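搜索 输入关键词 搜索本站

社团动态 | 机械臂小组这学期在练摆盘

阅读时间：4 分钟

机器人社的机械臂小组从三月起换了题目。上学期做的是积木分拣，积木尺寸统一，夹爪怎么下去都差不多，做到后面大家觉得练不出新东西。这学期改做餐具，先从盘子开始，目标是参加七月的 Nodby 校际操作赛。

Nodby 今年的题目分两段。第一段是搬运，把盘子从一个格子移到另一个格子，落点由裁判现场抽签决定。第二段是双臂配合，一台臂递，一台臂接。两段合计限时 20 分钟，中途可以申请一次暂停，暂停期间不能改程序，只能检查线缆和夹爪。小组目前的精力主要放在第一段，第二段只做了几次试验，两台臂的坐标还没有完全对齐。

场地是组员自己贴的。地面用深蓝色胶带分格，每个格子在程序里有一个编号，记录表上也用同一套编号。胶带贴过两遍，第一遍贴完才发现有一列和底座的方向不平行，只好撕掉重来。现在的格线仍然不算很直，有几处断开，标定时以格子中心为准，不以胶带边缘为准。新组员写记录时请注意这一点，前几周有人按胶带内侧量偏差，那几页数据后来没有用。

盘子比积木难夹，主要难在边沿。夹爪是两指的，只能捏住盘边，盘子的重心离夹点比较远，抬起来以后会往下垂。单个盘子还好，叠在一起时，上下两层之间会错位。小组试过三种办法：一是降低抬升速度，二是让夹爪多伸进去一点，三是在抬起后停一拍再平移。目前保留的是第一种和第三种。多伸进去一点的办法在单盘时有用，叠盘时指尖容易顶到下面一层，已经停用。

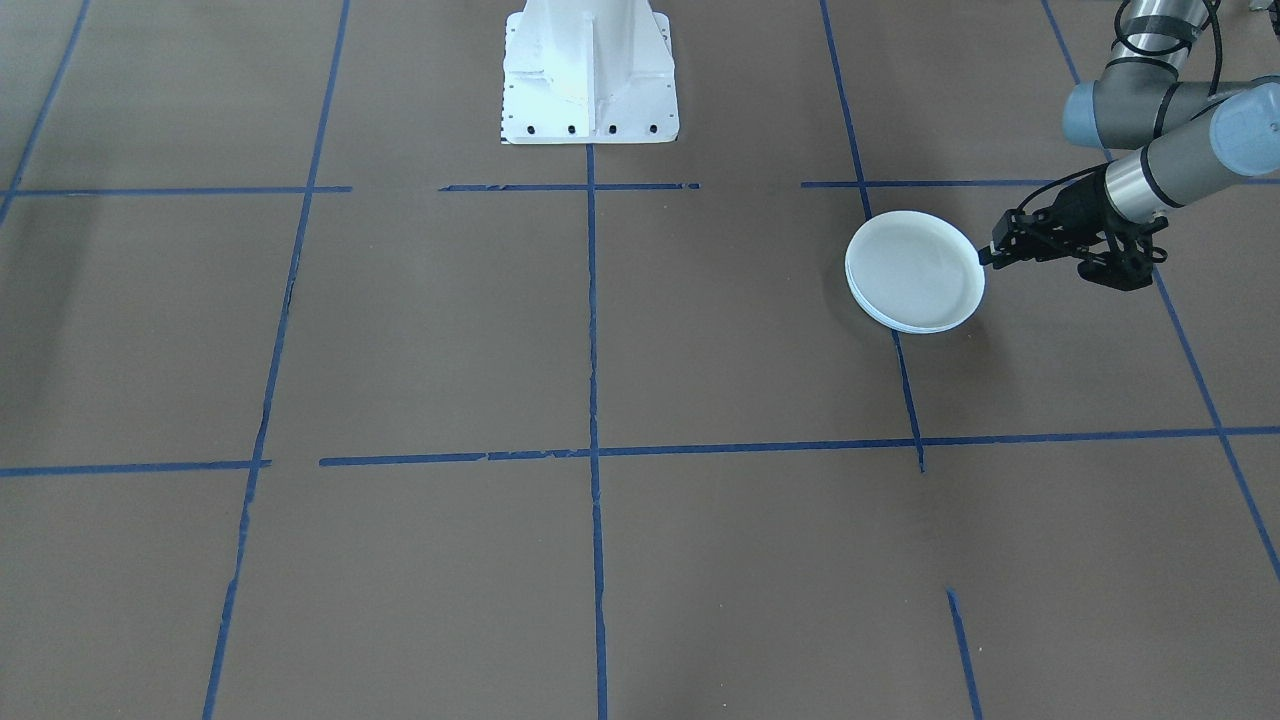
叠盘这一项应该再往后放一放，Casado 在小组的讨论帖里这样写道，单盘的放置偏差还没有稳定下来，现在叠着练，出了错分不清是夹的问题还是放的问题。Casado 建议先把单盘做满 200 次，偏差都记下来，再决定叠盘的速度参数。

小组讨论后采纳了一半。单盘的 200 次照做，分到每次活动里完成；叠盘不停，但只练抬起和悬停，暂时不练放下。这样安排是考虑到比赛时搬运段允许叠放，一次搬两层可以省下不少时间，完全不碰的话到六月再捡起来会很赶。

到本期截稿，单盘部分已经做了将近 30 次。记录显示，离底座近的格子偏差小，靠外侧的格子偏差大一些，而且多数往同一个方向偏。组里有两种看法，一种认为是臂伸远以后关节间隙造成的，另一种认为是标定时外侧的点取得太少。下次活动先重新标定外侧几格，再做一轮对比，结果会贴在活动室的白板上。

程序方面，搬运流程已经从一个长脚本拆成几段，接近、夹取、抬升、平移、放下各自可以单独运行。调抬升速度时不用再从头跑一遍。拆分后的代码放在小组的共享目录里，旧脚本暂时保留，请不要再往旧脚本里加东西。参数表也单独成了一个文件，改动时写上时间和原因，只改数字不写原因的，下一位使用的人有权改回去。

几项安排：

活动时间仍是下午四点半到六点半，迟到的同学请先看白板上的分工，再进操作区。

操作区内有臂在运行时，人不进格子。捡盘子、挪盘子都要等运行的人按下暂停并回应之后再去。上个月有一次没有等回应就伸手，虽然没有出事，还是在这里再提一遍。

线缆每次开机前检查，重点看臂上方绕过关节的那几段，有磨损就先报给当天值班的组员，不要自己缠胶布。

备用胶带放在工具柜下层，补格线用同一种，补完在记录表上注明补的是哪一格。

报名参加 Nodby 的同学请在五月底前交表。每队上场 2 人，其余组员可以作为场外记录参加，场外记录同样需要填表。没有报名的同学照常参加活动，单盘测试的记录工作缺人，不需要会写程序，会看尺子、能坐得住就可以。

下期会登外侧格子的标定结果，如果来得及，也会写一写双臂递接的进展。

联系我们：请在活动时间到活动室，或在社团讨论帖下留言 | 版权归机器人社所有，转载请注明出处 | 返回顶部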